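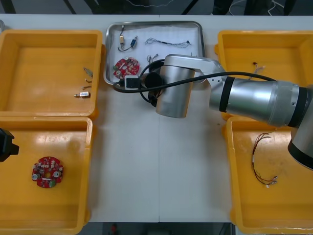 Home Research Laboratories Vacancies News Contact

Vacancies > Research support > Call for participants

Call for participants: safety review of two-arm sorting cells
Imex Laboratory for Automation, Waltville
Published March 24, 2023

The Imex Laboratory invites applications from adults with experience of bench assembly, electrical repair or parts inspection to take part in a paid review of its two-arm sorting cells. Participants will work alongside the cells, in which small electronic parts (circuit boards, wire harnesses, connectors and fittings) are lifted from a central tray and placed in yellow bins.

Background

In January one arm failed to stop when the other entered the shared area above the tray. The wrist of the moving arm struck the gripper of the second at low speed. An operator, who was refilling the tray at the time, received a bruised hand and returned to work the same day. All cells were taken out of service that afternoon.

The internal inquiry, led by Soledad Escobar, found two causes. The stop signal between the arms had been delayed by a fault in the Jendatbridge control link, and the operator had no clear indication that the area was still live. The fault has been corrected and the link now cuts power to both arms if a signal is late by more than 60 milliseconds. The second cause concerns working practice, and the laboratory does not consider that it can be settled by engineers alone.

What participants will do

Each participant will attend two sessions of 90 minutes. In the first, tray refilling and bin changes will be carried out with the arms powered down. In the second, the arms will run at reduced speed and participants will be asked to respond to staged faults, including a dropped part, a snagged harness and an arm that halts over a bin. A trained supervisor will hold a stop control throughout. Either session may be ended by the participant at any time, without reason given and without loss of payment.

Who may apply

Applicants must be aged 18 or over and able to handle small parts without assistance. Persons fitted with a pacemaker or similar device cannot be accepted. Staff of Imex and of Zúñiga, the maintenance contractor, are not eligible, nor are members of their households.

Payment

Participants will receive 200 on completion of the first session and a further 200 on completion of the second, both in local currency. Travel within Waltville is refunded on production of a ticket.

How to apply

Applications should be made in writing to Florencia Acuña, Study Office, and should state relevant experience and available hours. A copy of the inquiry report will be sent to every applicant before consent is sought. Questions on safety arrangements may be put to Gervasio Ledesma, who is independent of the study team.

Related items

Summary of the inquiry into the January contact incident
Vacancy: Maintenance Technician, Control Systems
Notice to visitors: access to the sorting cells
Revised procedure for tray refilling and bin changes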